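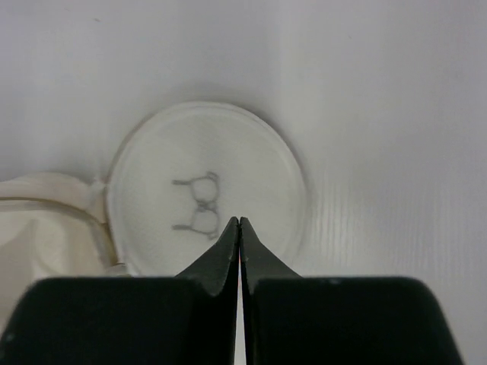
16 September 2021
Student manipulation project, bench log. E. Medrano

Irena wants these entries longer so that whoever takes over in the new term can follow them. Fine. Longer, then.

State of play. The group still says it will do the full laundry-sorting task for the Valtham showcase: pick up a mesh bag, move it across the table, put it in the basket, go back for the next. I said in August that this was too much for a first project and I haven't changed my mind. Soft things with see-through sides are a rotten choice for beginners. You can't say where the edge is, and the policy can't either.

The number going round is 70 per cent. I asked where it came from. It came from the afternoon session, where the person running it also decided what counted as a success, and a bag dragged over the table was scored the same as a bag picked up. I went through the recordings again with Irena's stricter rule (clear of the surface, held until release, inside the basket at the end) and got 57. That is on bags laid out by people who knew what the arms like. I'd expect worse with a stranger doing the layout, and at Valtham it will be a stranger.

Training set stands at 1737 episodes. Strazds branch of the code, no changes to the network. The students are pleased with the size of it. I'm less pleased, as a good part of it was recorded by the same two people, who both come in from the same side and both go for the fabric and leave the rim alone. More of that won't help. 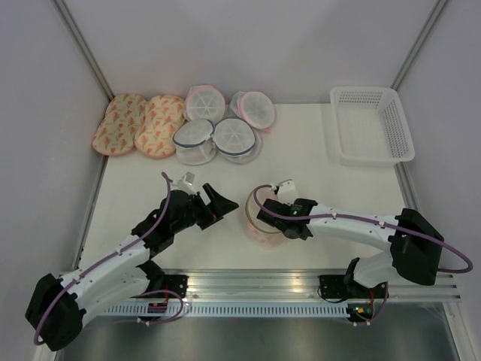 Things I'd want settled before anyone touches the learning rate again:

Which arm does what. At present it's left to whoever is driving. Half the recordings have the right arm lifting, the rest have a bit of everything. Write a rule down and stick to it.

Overlapping bags. When two lie on top of each other the gripper can take a pinch of both. Irena thinks the wrist view will sort this out. I think the wrist view is mostly finger by the time it matters. We have agreed to test it, which means she will test it and I will complain.

The pads. They were added to make the job "more general". So far they have made it slower. I'd take them off the table until the bags work.

Rilto grip settings. Somebody has put the closing force up to 98 on the right and not noted it. Please note it. I spent the morning comparing runs that can't be compared.

Dralville have offered us another slot on their machine for training. I've said yes, though I'd sooner have a week of careful recording than another big run on what we've got.

To do: Irena, second scorer for every session, not the driver. Me, relabel the dragged ones. Students, read the August notes before asking for a bigger model.

Added later: 57 checked by Irena, same figure. She is still more cheerful about it than I am.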